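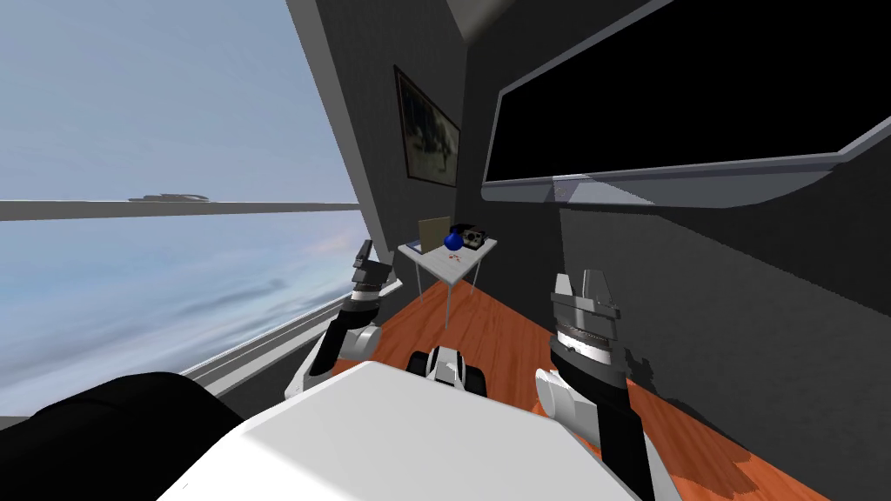 Emergency orders issued by a county or city fall into two groups: those that close a class of business, and those that limit how a business may use its space. The second group causes most of the drafting trouble. An order has to say which spaces it covers, and the usual words ("indoor," "outdoor," "enclosed") are often left undefined. A narrow room with a large window along one side, such as the one at the top of these notes, is indoor space under any definition we will read this term. The amount of daylight has no bearing on it. A tent with two side panels rolled up is harder, and the answer changes from one order to the next.

Unit 6: Closure Orders and Unequal Treatment
Instructor: Lyle Pettigrew
Revised November 19, 2022

6.1 Source of authority

A local order needs a grant of power behind it. Start with the state statute, then the county or city code, then the declaration of emergency. Check the dates on all three. An order that outlives its declaration is open to attack even if its contents are reasonable. In Cuvstead the declaration lapsed in May and the dining order stayed posted on the county site. Two restaurants paid fines under it before the county attorney withdrew the notices.

Students often skip the question of who signed. A health officer's order and a county board's ordinance go through different procedures, and a court will review them differently. Write down the signer, the office and the cited section before you write anything about the merits.

6.2 Classification

Most closure orders sort activity by type. The Cuvstead order used the following:

Group A: exempt, no limit on attendance
Group B: open with conditions, up to 200 persons on site
Group C: closed to the public, takeout and delivery permitted

Restaurants with patios were placed in Group C. Film and television production was placed in Group B, and the order treated crew meals as part of the production. This produced the Jornitz dispute. Jornitz ran a grill with a fenced patio. Testero, a production company, held a permit for the parking lot next door and set up covered tables there for its crew at midday. Jornitz asked for the same treatment and was refused.
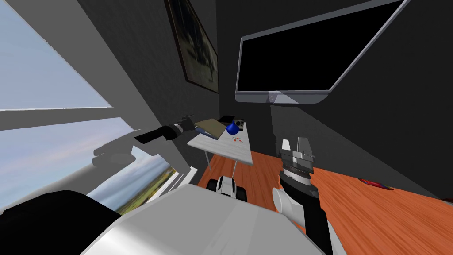 The refusal letter gave two grounds. The first was that the crew was a fixed group, tested on a schedule, while restaurant customers change from hour to hour. The second was that the production permit carried its own enforcement terms, including a paid monitor. The letter did not discuss distance between tables, the size of either area, or the time people spent seated. Keep that omission in mind for 6.3.

6.3 Standard of review

When an order draws a line between two kinds of business, and no protected class or basic right is involved, the court asks whether the line has a rational basis. The test favors the government. The county does not have to show that its line was the best one available, and it may rely on reasons it did not state at the time.

The Jornitz complaint argued that the two uses were the same use: people seated outdoors, eating, with masks off. The county answered that the people were different even if the tables were not. On the ordinary test the county's position is the stronger one. The complaint did better on its procedural claim. The order allowed a business to ask for reclassification but set no deadline for a decision – the request sat for weeks with no reply.

Vasylenko, a bakery owner in the same county, raised only the procedural claim and got a hearing. Read the two complaints side by side.

6.4 Penalties

The posted fine was $1,000 per day. Section 633 of the county code allowed the health officer to reduce it but gave no factors for doing so.

For next week

Read the Cuvstead order in full, with its attachments. Draft a one-page definition of "outdoor dining area" that would cover both the Jornitz patio and the Testero tables. Then draft a reclassification clause with a deadline, and state what happens if the deadline passes without a decision.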